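We came to think of the Ponthorpe stand much as a shopper would, as a place where the eye wanders before the hand does, and so we kept most vegetables to their own wooden crates.

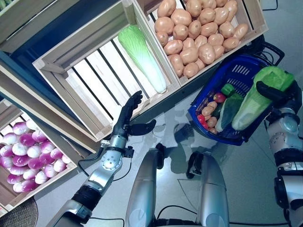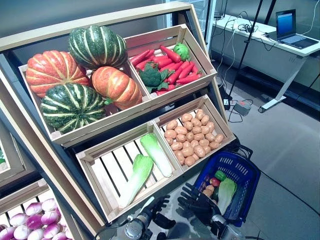 Figure 2. Potatoes and Chinese cabbage in slatted crates, with a blue basket close by.

4.2 Crate Layout

Potatoes heap up happily and fill a crate with very little fuss. Cabbages are another matter, and we spent a good part of December moving them about before we were content to let them lie at a slant on the bare slats.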